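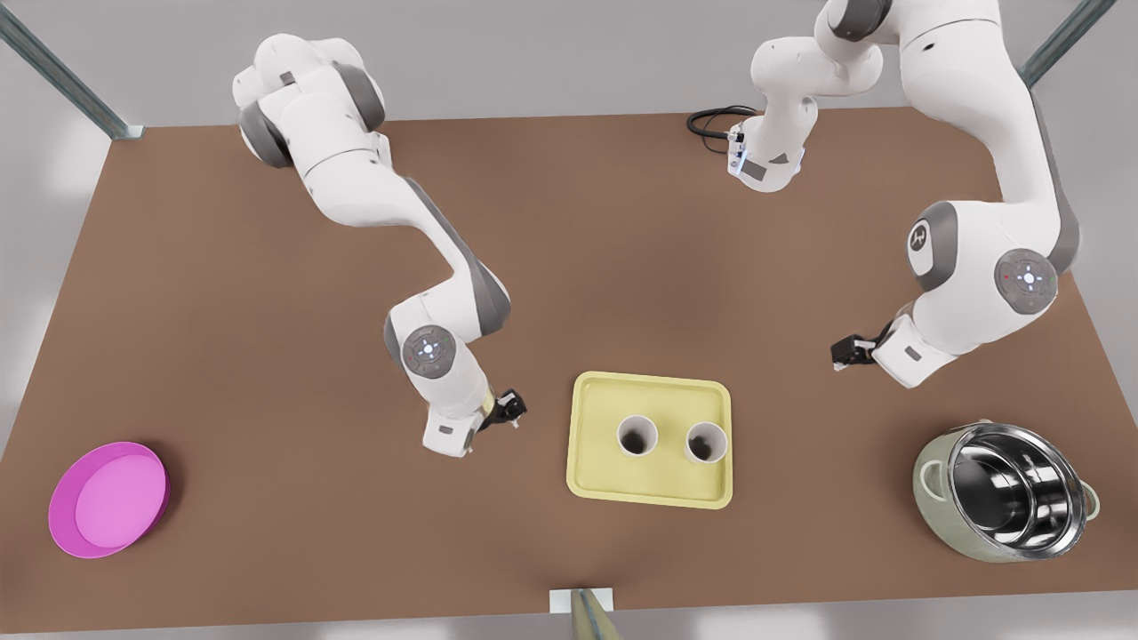
# Darnik two-arm gripper comparison (simulation)

Simulated runs used to compare two finger settings on a two-arm table setup before we change anything on the real arms. Both arms carry the same two-fingered gripper in every run.

## Scene

- One brown table, fixed arm bases
- Yellow tray with two white cups
- Magenta dish
- Steel pot with a green outer shell

The objects keep the same shapes and colors throughout. Start positions vary by run and are stored in `layout.csv`.

## Settings compared

- `narrow`: 4 cm opening, slow close
- `wide`: 6 cm opening, normal close

Each setting was run with 13 layouts. Ivar Boström wrote the controller, and Teodoro Manzano checked the labels by hand.

## Known problems

- Contact on the cup rims is too stiff. Don't use these runs to judge slip.
- The `wide` setting sometimes touches the second cup while closing on the first. These runs are marked `contact_other`.
- Pot handle grasps are labeled for the left arm only.
- Cable collisions are turned off.

## Changes

4 Jun 2020: fixed swapped left/right arm names in the joint logs. Files downloaded before this need to be replaced.

Real-arm runs are planned for September and will go in a separate folder.

This site uses cookies to remember your settings. Accept | Manage cookies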